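Suchbegriff eingeben Suchen Erweiterte Suche

Ticket 1.122 – Facility / Textilien
Betreff: Geschirrtücher Küche 2. OG kommen verfärbt aus der Wäsche
Priorität: niedrig (Melder sieht das anders)
Status: in Beobachtung

Eröffnet Mittwoch, 08:40

Die weißen Tücher mit den grünen Streifen haben seit der letzten Wäsche rosa Stellen. Die Stellen sitzen bei jedem Tuch woanders, Muster nicht erkennbar. Als Gestaltungsidee könnte man es durchgehen lassen, bestellt war es nicht. Außerdem nehmen die Tücher kein Wasser mehr auf. Man schiebt die Tropfen auf dem Teller herum, bis sie von selbst aufgeben.

Bitte prüfen, ob Maschine, Waschmittel oder Mensch.

Eintrag 1, 09:25

Maschine im Keller angesehen. Die Brutari läuft, schleudert und pumpt ab, keine Fehlermeldung. Trommel mit weißem Lappen ausgewischt, Lappen bleibt weiß. Türdichtung ebenfalls ausgewischt, Lappen bleibt nicht weiß. In der Falte steckte eine einzelne rote Kindersocke, Größe 20. Kinder arbeiten hier meines Wissens keine. Socke liegt auf der Fensterbank zur Abholung, gern auch anonym.

Eintrag 2, 10:10

Waschmittel geprüft. Im Regal stehen Presness Color und eine Flasche Bangash Weichspüler, Letztere fast leer. Laut Strich auf der Flasche gehören 10 ml in die Kammer. Daneben steht ein Kaffeebecher mit blauen Rändern innen, der offenbar als Messbecher dient. Er fasst 200 ml. Damit dürfte das Thema Saugfähigkeit geklärt sein.

Maßnahme: Becher entfernt. Weichspüler entfernt. Zettel aufgehängt: »Geschirrtücher OHNE Weichspüler«. Der vorherige Zettel mit demselben Text hing noch darunter.

Eintrag 3, 11:30

Testwäsche bei 60 Grad mit Presness, ohne Weichspüler, ohne Socke. Sieben Tücher. Skuneo-Fleckensalz nach Packungsangabe dazu, also gestrichener Löffel und kein Becher, egal welcher.

Eintrag 4, 13:50

Testwäsche fertig, Tücher auf die Leine. Rosa heller, bei zweien weg. Grüne Streifen unverändert, was beruhigt, die sollten ja bleiben. Wassertest mit einem Esslöffel: Tropfen zieht ein, dauert aber. Zweiter Durchgang nötig, diesmal mit einer Tasse Essig im Weichspülerfach. Der Keller riecht danach nach Gurkensalat, bitte keine neuen Tickets dazu.

Eintrag 5, Folgetag, 09:05

Zweiter Durchgang erledigt. Fast 20 Stunden auf der Leine, das reicht. Stapel zurück in die Küche gebracht und ordentlich in die Schublade gelegt, Kante auf Kante. Um 09:20 wurde das erste Tuch auf dem Holz gebraucht und dort liegen gelassen, zusammengeknüllt. Hell ist es immerhin, dazu blasses Grün. Rosa leider auch noch.

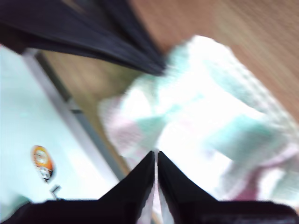

Melder 2. OG meint dazu, mit dem bisschen Rosa könne man leben, das Abtrocknen sei ihm wichtiger. Gestern habe er die Gläser am Ende mit Küchenrolle gemacht, die fusselt. Ob man den Haken neben der Spüle wieder anbringen könne, dann lägen die Tücher auch nicht überall herum.

Antwort Facility, 10:45

Haken ist ein neues Ticket. Ich lege es an, bevor es jemand anderes mit Priorität »kritisch« tut. Dübel sind da, Bohrer ist verliehen.

Zum Rosa: die restlichen Tücher kommen noch einmal mit Fleckensalz über Nacht in den Eimer, kalt ausspülen, dann 60 Grad. Wenn danach noch etwas zu sehen ist, wandern sie zu den Putzlappen und es gibt neue. Bis dahin bitte nicht mit der bunten Wäsche zusammen waschen und vor dem Start einmal mit dem Finger durch die Dichtung fahren.

Ticket bleibt bis nächste Woche offen. Die Socke liegt noch da.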